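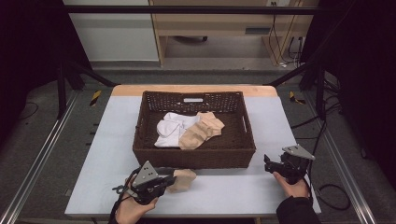 How dry should a wardrobe be?

A relative humidity between 45 and 60 per cent suits most clothing and most wooden furniture. Above 65 per cent for long periods, mould can start to grow on cotton, wool and leather. Much below 40 per cent, solid timber doors may shrink and bind on their hinges.

Drying out a fitted wardrobe
Written by Huiling Lü, checked by Wenjie Xue
Updated Jul 18, 2026

The method below is for a fitted wardrobe on an outside wall, where the back panel is colder than the room. It does not deal with leaks. If the plaster is wet to the touch or there is a tide mark near the skirting, find the source of the water first.

You will need
A digital hygrometer with a minimum and maximum memory
A torch
A drill with a hole cutter
Two plastic vents, one for the plinth and one for the top panel
700 g of silica gel in cloth bags
Battens to hold stored items off the floor

Step 1. Take readings
Put the hygrometer on the lowest shelf, towards the back, and close the doors. Leave it for 8 hours before reading it, ideally overnight. Then place it in the middle of the room for the same length of time. Note temperature as well as humidity. A wardrobe that is colder than the room will show a higher relative humidity even when the air holds the same amount of water, so a humidity figure is of little use without the temperature beside it.

Step 2. Empty the lower section
Take out everything below the hanging rail. Shoes go somewhere airy. Folded items should be checked for a musty smell and washed if they have one, then dried fully before they go back. Small things such as socks and scarves are easier to manage in open containers than in lidded plastic boxes.

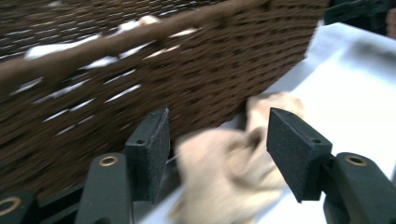

Any container with a solid base should stand on battens so that air can pass underneath. Keep a gap of two fingers between the back of each container and the rear panel. Shine the torch along the bottom corners while the space is clear. Grey or black spotting there can be wiped off with a mild detergent solution – wear gloves, open the window, and let the panel dry with the doors open.

Step 3. Fit the vents
Cut one hole low in the plinth and one in the top panel, as far apart as the carcass allows. Check for cables before drilling. Air enters at the bottom and leaves at the top, but only if there is a clear path between the two, so do not run shelves tight against the back. Our test wardrobe has a volume of 2860 litres and needed no fan once both vents were in. A wardrobe with sliding doors usually leaks enough air at the front to manage with the lower vent alone.

Step 4. Add the silica gel
Hang the bags from the rail or lay them on the lowest shelf. They are there to remove the moisture left in the timber after cleaning. They will not keep up with a steady supply of damp air, and in a vented wardrobe they should come out once the readings settle. Recharge them in a low oven according to the maker's instructions.

Step 5. Line the shelves
Use plain, uncoated paper. Vinyl liners trap moisture against the board and hide early spotting. Cut each piece slightly short of the rear edge and do not glue it down. 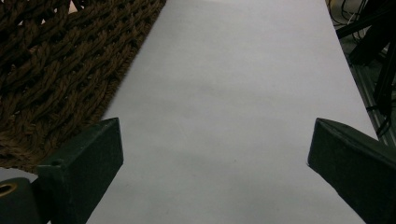
White paper next to a woven rope mat.

Step 6. Repeat the readings
Take the same pair of readings after two weeks, and again in February, when the outside wall is likely to be near its coldest. If the wardrobe still reads above 65 per cent and the room does not, enlarge the lower vent. If both are high, the fault lies with the heating or ventilation of the room.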